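The Clutter Coaches Want Your Saturday

By Nkechi Okoro
19 Jun 2024

The first thing Hadiza Briggs asked me to do was throw out a drawer. She didn't mean the contents. She wanted the drawer itself gone, on the theory that an empty drawer will fill back up by summer. I said I kept batteries in it. She wrote something down.

Briggs runs the Larnley branch of Skendier, a home-organizing outfit that charges $654 for a starter package: one visit, one follow-up call and a workbook of the kind you could print at the library. She told me in April that she had 2,000 clients. When I asked how many had kept their homes tidy after a year, she said the question missed the point of the program.

I'm not so sure it does. People have been sold the cure for clutter for as long as there have been closets, and the pitch barely changes. You own too much, it is making you unhappy, and a calm person with a label maker can fix it. The first part is probably true. I have three can openers. The second part I have never seen anyone prove, and the studies Skendier hands out to new customers were mostly surveys of people who had already paid for the service.

My neighbor bought the package last fall. Her pantry looked wonderful for a month – glass jars, little chalk tags, the lentils lined up like soldiers. Then her sister moved in with two kids, and by New Year's the flour was back in its bag with a clothespin on it. She doesn't feel cheated. She does wish she had the money.
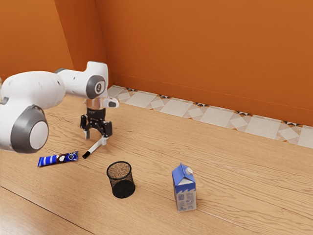
What bothers me more is the storage business that has grown up alongside the advice. Groteck makes the bins Briggs recommends, and a full set for a two-bedroom apartment comes to 32 pieces in her workbook. So the way to own less begins with a large delivery. Briggs says good containers "make decisions for you." Mine made one decision, and it was that I no longer had room for the vacuum.

I did try it. I gave up a weekend, filled four bags for the thrift store and found a library card from a town I left in college. The hall closet closes now. I can't say I feel lighter, and the drawer is still there, with the batteries in it.

Related
The Trouble With Meal Kits
Is Your Mattress Really Worn Out?
Nwosu Street Tries a Tool Library

Contact us | Copyright 2024 | Back to top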